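Zastcombe centre sets out spending plan for sorting and packing robots

A training and packing centre in Zastcombe has published its equipment plan for the coming year, with most of the money going on hand-held grippers and the tables, stands and cabling that go with them. The first robot arms will not be bought until the autumn at the earliest.

The centre, run by the packing firm Granditholm, wants to automate part of the work on its gift and stationery lines. Staff there put small goods into cups, trays and boxes by hand. Many of the items are light, oddly shaped or easily bent, and earlier quotes for fixed machinery came in well over budget.

Kai-wen Liu, who manages the project, said the firm had decided to spend on recording the work first. People carry out each task using a pair of grippers, one in each hand, and the recordings are used to train the arms later.

"We were offered a full cell with two arms in March and we said no," she said. "We didn't have enough recorded work to put on it. It would have stood there for months while we paid for the service contract."

The plan allows for 10 pairs of grippers by the end of the year. Each pair is priced at £1,713, including cables and one set of spare fingers. Delivery is quoted at 38 days, and the order will be split in two so that any changes to the fingers can be made before the second batch.

Tasks at the table are kept small. One uses a pink fan-shaped piece and a black mesh pencil cup on a white board, with the operator holding the piece in the right-hand gripper. 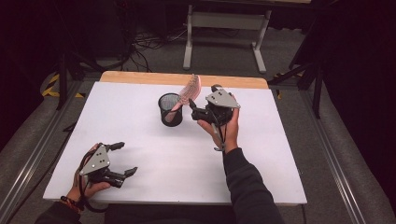

What is in the budget

Grippers take up some 40 per cent of the first year's money. The rest is divided between work tables, rails and stands, computer storage, and wages for the people doing the recording. Storage has been put down as a separate line after it was left out of last year's draft.

Ho-yin Kuo, who looks after purchasing, said spare parts had been the hardest item to price. Fingers and cables are expected to wear out before anything else, but the two suppliers asked to quote, Fira and Demissie, gave very different figures for how often they should be replaced. The plan uses the higher one.

"If we're wrong we'll have a cupboard of spare fingers," he said. "I can live with that."

No supplier has been chosen for the arms. Both firms have been asked to come back with prices for buying and for a three-year lease, and to state whether repairs can be done on site. Floor space for two arms has been set aside in the plan.

Granditholm said no jobs on the packing lines would be affected this year. A decision on the first gripper order is due in June.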